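Notilier > Anleitungen > Getränkespender > Vumine > Kapitel 2: Aufstellen und erste Ausgabe

2.1 Bevor Sie beginnen

Dieses Kapitel beschreibt, wie Sie den Kaffeespender Vumine auf einem Tisch aufstellen, die Tropfschale einrichten und das erste Glas Kaffee ausgeben. Das Füllen des Behälters finden Sie in Kapitel 1, die gründliche Reinigung in Kapitel 3. Bitte lesen Sie die Schritte einmal ganz, bevor Sie Kaffee in den Behälter geben.

Der Spender ist mit aufgesetztem Behälter 585 mm hoch. Unter einem Hängeschrank muss darüber noch Platz bleiben, um den Deckel abzunehmen.

Sie brauchen ein weiches Tuch, etwas klares Wasser und ein hitzefestes Glas mit gerader Wand. Ein Glas für 200 ml ist gut passend. 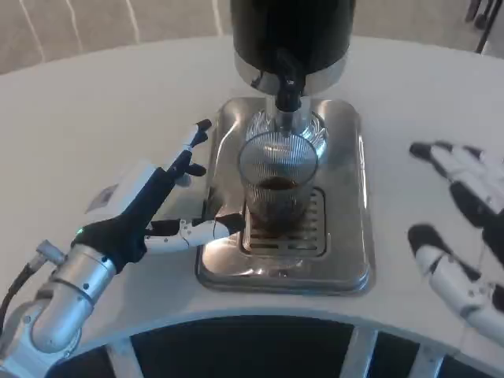 Kodikara, Technische Redaktion

Das Glas steht immer auf dem geschlitzten Rost und nicht auf dem glatten Rand der Schale. Auf dem Edelstahl kann ein Glas mit feuchtem Boden leicht rutschen.

2.2 Spender aufstellen

1. Wischen Sie die Tischplatte ab und lassen Sie sie trocknen.

2. Stellen Sie den Unterbau auf den Tisch, mit dem Rost nach vorne. Bei einem runden Tisch soll die vordere Kante der Schale ganz auf der Platte liegen und nicht über den Rand hinausgehen. Lassen Sie vor der Schale so viel Platz frei, dass man ein volles Glas dort abstellen kann.

3. Prüfen Sie mit der flachen Hand, ob der Unterbau wackelt. Wenn er wackelt, drehen Sie ihn ein wenig oder wählen Sie einen anderen Platz. Legen Sie kein Papier und kein Tuch unter.

4. Setzen Sie den schwarzen Behälter von oben auf und drehen Sie ihn im Uhrzeigersinn bis zum Anschlag. Der Auslauf muss danach senkrecht nach unten zeigen.

5. Ziehen Sie die Schutzfolie vom Edelstahl ab. Fangen Sie an einer Ecke an und ziehen Sie langsam. Klebereste gehen mit warmem Wasser weg.

VORSICHT: Heben Sie den Spender nie am Behälter oder am Auslauf hoch. Fassen Sie zum Umstellen immer mit zwei Händen unter den Unterbau – und nur, wenn der Behälter leer ist.

2.3 Rost und Tropfschale einrichten

1. Nehmen Sie den Rost heraus, spülen Sie ihn unter klarem Wasser ab und trocknen Sie ihn.

2. Legen Sie den Rost wieder in die Vertiefung. Er muss auf allen Seiten gleich tief liegen. Steht eine Ecke hoch, nehmen Sie ihn noch einmal heraus und drehen Sie ihn um.

3. Stellen Sie das leere Glas von vorne auf den Rost. Führen Sie es dabei niedrig über den Schalenrand und stoßen Sie nicht an den Auslauf. 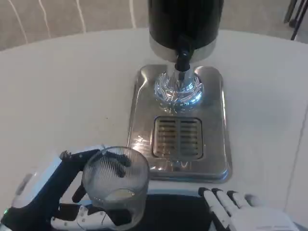

2.4 Erstes Glas ausgeben

Hinweis: Das erste Glas nach dem Aufstellen ist nur zum Durchspülen und soll nicht getrunken werden.

1. Schieben Sie das Glas nach hinten, bis seine Öffnung genau unter dem Auslauf ist.

2. Öffnen Sie den Auslauf langsam. Am Anfang kann der Kaffee in einzelnen Tropfen kommen. Warten Sie in diesem Fall 8 Sekunden und öffnen Sie dann ganz.

3. Füllen Sie für die Probe nur den unteren Teil des Glases. Schließen Sie den Auslauf und warten Sie, bis nichts mehr nachtropft.

4. Fassen Sie das Glas von der Seite und ziehen Sie es zuerst ein Stück nach vorne. Heben Sie es erst danach vom Rost ab.

WARNUNG: Heißer Kaffee kann die Haut verbrühen. Halten Sie die Hand während der Ausgabe nicht unter den Auslauf. Kinder dürfen den Spender nur benutzen, wenn ein Erwachsener dabei ist. 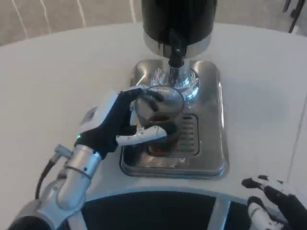 Abb. 3: Glas mit dunkler Flüssigkeit auf dem Rost, der Auslauf etwas dahinter

2.5 Nach der Probe

Gießen Sie das Probeglas aus und wischen Sie den Auslauf von unten mit einem feuchten Tuch ab. Auf dem verchromten Teil unter dem Auslauf sieht man Tropfen und Fingerabdrücke sehr schnell. Für die tägliche Pflege genügt ein trockenes, weiches Tuch. Benutzen Sie kein Scheuermittel.

Wenn Sie den Entkalker Kakska verwenden, geben Sie ihn nur in den Behälter und niemals direkt auf den Rost. Die Dosierung steht in Kapitel 3.

Tropft der Auslauf im geschlossenen Zustand weiter, leeren Sie den Behälter und prüfen Sie, ob die Dichtung richtig sitzt – siehe Kapitel 4, Störungen.

Kontakt | Ersatzteile | © Notilier | Stand: 2023-09-22 | Nach oben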